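Drinditz Residents' Newsletter
Housing Services, Cerham District

Changes to household waste and recycling collections

Residents of the Drinditz estate and the streets adjoining Maeng Road will receive a revised household waste and recycling service this spring. The changes follow the consultation held in February, to which 1,204 households replied. The Housing Services team is grateful to all those who returned a form, and in particular to the many who added written remarks about the bin stores.

The service covers 4,000 homes, a large share of which are flats with a shared store. Houses with their own front or rear access will see few differences. Flats will see more, and residents of flats are asked to read the whole of this item before the first collection under the new arrangements.

Food waste will be collected every week from all addresses. Paper and card will be collected in one fortnight and plastics, tins and glass in the next. General waste will continue to be collected fortnightly from houses and weekly from flats. A printed calendar showing the dates for each street will be delivered with the kitchen caddies. Replacement copies may be had from the Cerham office on request.

The most frequent comment in the consultation concerned dirty containers. Pots, tubs and trays that hold a good deal of leftover food can spoil the paper and card stored beside them, and the contractor is entitled to refuse a load on those grounds. Containers need only be rinsed. They do not have to be scrubbed or dried, and labels may be left in place. Residents who wash up by hand may find it convenient to rinse containers at the end, in the water already in the bowl. 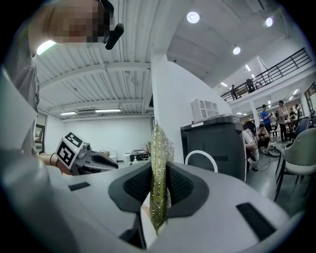
What may be placed in each container

Plastics, tins and glass: bottles, tubs, trays, food tins, drinks cans, jars, clean foil and aerosols that are fully empty. Lids should be left on plastic bottles and taken off glass jars. Metal lids may go in loose.

Paper and card: newspapers, envelopes, cardboard boxes, egg boxes and greetings cards without glitter. Large boxes must be flattened. Card that is heavily marked with grease, such as the base of a takeaway box, should go in general waste, but the clean lid may be torn off and recycled.

Food waste: all cooked and uncooked food, including meat, fish, bones, peelings, tea bags and coffee grounds. Liquids, cooking oil and packaging are not accepted in the caddy.

General waste: nappies, crisp packets, polystyrene, broken crockery wrapped in paper, and vacuum cleaner dust.

Plastic bags and film remain the chief cause of rejected loads on the Drinditz rounds. Bags wind themselves about the sorting machinery at the Leker transfer station, which must then be stopped and cleared by hand. Carrier bags, bread bags, cling film and the film lids of ready meals should not be placed in the recycling containers, even when they carry a recycling symbol. Recycling must also be put in loose. Where recycling is presented in tied bags, the crew will treat it as general waste and leave a notice on the store door. 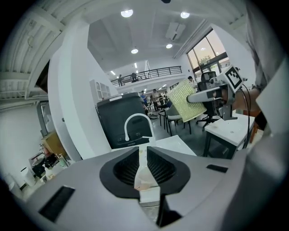 The one exception is the food waste caddy, which may be lined with a compostable liner or with newspaper. A first roll of liners will be supplied free of charge with each caddy. Further rolls will be on sale at the Cerham office during opening hours, and residents are free to buy their own provided that the liners are marked as suitable for home or industrial composting.

Shared stores

A total of 45 shared bin stores will be refitted under the programme. Each will have new signs, better lighting and a lower opening on the recycling containers, which a number of residents had asked for on grounds of access. Work will begin at the Maeng Road end of the estate and proceed towards the school. While a store is closed, temporary containers will be placed as near to the usual position as the fire access rules allow. Notices will be fixed in each stairwell before the work starts.

Residents are reminded that the stores are for household waste only. Furniture, mattresses, paint and electrical goods must not be left in or beside them. The special collection service for bulky items continues, and bookings may be made by telephone or at the office counter. Rubbish from building work is not covered by the special collection service and must be removed by the builder concerned.

Keys to the stores have not changed. Tenants who have mislaid a key should apply to the office in the usual way, bringing proof of address. Leaseholders should apply through their managing agent.

Fats, oils and the kitchen sink

The drainage contractor has asked for the following to be drawn to the attention of all households. Repeated blockages have occurred in the shared drains behind the Leker blocks, and in each case the cause was found to be hardened cooking fat mixed with wipes. Fat should be left to cool in its pan, scraped into a jar or a sheet of newspaper, and placed in general waste. Greasy pans and bowls should be wiped with kitchen paper before they are washed.
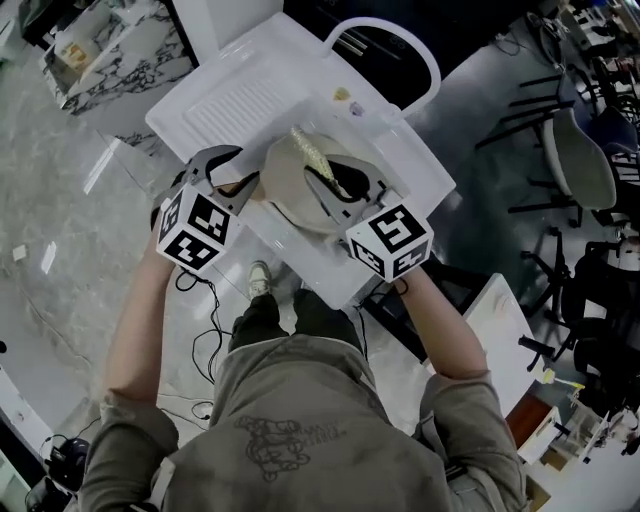
Wipes of every kind, including those sold as flushable, should go in general waste. A simple strainer over the plughole will catch rice, peelings and other scraps, which may then be tipped into the caddy. A stock of 400 strainers has been bought for the estate, and these will be given out at the office counter, one to each household, until the supply is used up.

A slow sink should be reported at an early stage. Residents of upper floors should note that a blockage lower down the stack may not affect their own kitchen at all — water may instead rise in the flat beneath. Strong chemical cleaners should not be used in the shared pipework, as they can harm older joints and present a danger to the engineer who later opens the drain.

Help with the new service

Assisted collections remain available to any resident who is unable to carry waste to the kerb or to the store. Existing arrangements will carry over and there is no need to apply again. Larger caddies may be requested by households of six or more.

This item is also available in large print and on audio disc. Requests should be made in writing or in person to the Cerham office.

Issued by Housing Services, 3/22/25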